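Introduction to Textile Care and Fibers
Handout 7: Wrinkles, and why cotton keeps them
Instructor: Sachiko Yagi
November 17, 2022

Please read this handout before the practical session and bring it with you. The reading from Hamada (chapter 2) covers the same ground with more chemistry. If you have only one evening, read the handout first and the chapter after.

1. What is a wrinkle?

A wrinkle is a bend in the cloth that stays after the force is gone. When you fold a fabric, the yarns on the outside of the fold are stretched and the yarns on the inside are pressed together. If the fibers are elastic, they go back. If they are not, part of the bend remains. We call the ability to go back "recovery".

Two things are easily confused. A crease is a line we put there on purpose, for example in trousers. A wrinkle is one we did not want. For the fiber there is no difference at all.

2. Cotton and water

Cotton is almost pure cellulose. The long cellulose chains are held to each other by hydrogen bonds. These bonds are weak, but there are very many of them. Water goes between the chains, breaks some of the bonds and takes their place. The chains can now slide a little. When the water leaves, new bonds form in the new position, and the cloth "remembers" the shape it had while drying.

From this you can understand several things you know from home:
– a cotton shirt left in a heap in the washing machine comes out badly wrinkled;
– steam makes ironing easier than dry heat alone;
– a shirt that you wear on a humid day in July wrinkles at the inside of the elbow.

Polyester takes up very little water, so this mechanism is almost absent. Its shape is controlled mostly by temperature. Blends are somewhere between, and they will be discussed next week.

3. Woven and knitted cloth

In a woven fabric the yarns cross each other and are fairly straight. A sharp fold has to bend the yarns sharply. In a knitted fabric the yarn runs in loops, and the loops can change their form before the fiber itself is bent very much. For this reason jersey usually looks better than a woven shirting after a day in a suitcase – but it has another weakness, it loses its shape by stretching.

4. Judging a garment 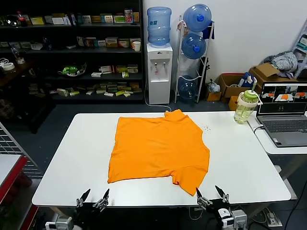 Recovery is usually tested on small flat pieces of fabric, but a customer sees the whole garment, and so must you. Start with the large areas and then go to the edges, where hems and seams hold the cloth and make it behave differently. The orange T-shirt is spread flat on a white table and still it is slightly crumpled, with folds and wrinkles at the bottom hem, while the left edge lies straight. Such a result should be written down separately for body and hem. One grade for the full shirt would hide the difference. Do not smooth the garment with your hand before you have given the grade.

Use side light from a low angle if you can. Light from directly over the table makes small wrinkles disappear, and two students can then give very different grades to the same piece.

5. Finishes

Easy-care finishes connect the cellulose chains with crosslinks that water does not break. The cloth recovers better, but it becomes weaker and tears more easily. How much strength a mill is ready to give up is a commercial decision as much as a technical one.

Questions to prepare

Why does line drying in the wind give fewer wrinkles than drying on a flat rack? Which would you finish with a crosslinking agent, a bed sheet or a work jacket? Write half a page on each. Tetsuya Nakajima collects the papers at the start of the session.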